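Keeping political cuttings and election leaflets
Jitham household pages, updated 23 October 2026

Newsprint from an election or a summit yellows quickly if it is left folded in a drawer. The methods below suit a home collection of front pages, foreign news cuttings, campaign leaflets and polling cards.

Flattening
Clear a table and wipe it down. Open each sheet fully and brush the folds outwards with a soft, dry brush. Place the sheet between two pieces of plain white blotting paper, put a board on top and leave it for 11 days. Do not iron newsprint. Heat speeds up the browning and can shift the ink.

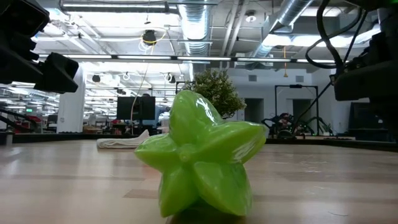 Green star shape on a pale tabletop

Cutting and labelling
Cut with a steel rule and a fresh blade, leaving a margin of four millimetres. Keep the masthead and date line with the article. If they are on another part of the page, write the title, date and page number in soft pencil on the folder - never on the cutting.

Leaflets are usually coated paper and behave differently. Store them apart from newsprint, as acid from one will mark the other.

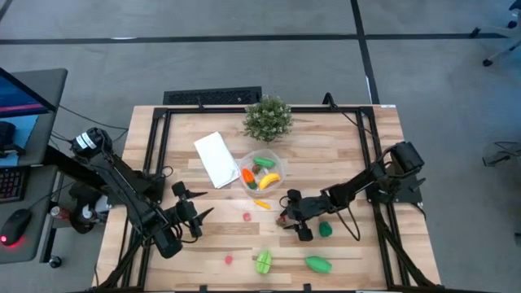
For folders, choose acid-free card without metal fittings. Hollis foolscap wallets fit a half page folded once. Brisent sleeves are clear and better for anything printed on both sides, but check that the packet says polyester. Soft PVC sticks to ink.

Remove paper clips and staples before filing. Lift staple legs with a thin blade from the back and pull from the front. Old adhesive tape should be left alone if the paper is weak.

Sort by country first, then by date. Sorting by politician fails as soon as a meeting involves two of them. My own index runs to 2,302 entries in a plain spreadsheet, with one row per cutting and a Markico box number in the last column. 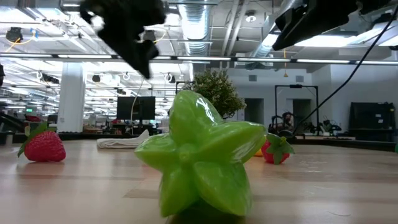
Can cuttings be kept in the loft?
A loft is too hot in summer and too damp in winter. Use a shelf in an inside room, off the floor and away from pipes.

Check the boxes each March. Look for silverfish, rust marks and any smell of mould, and replace interleaving paper that has discoloured.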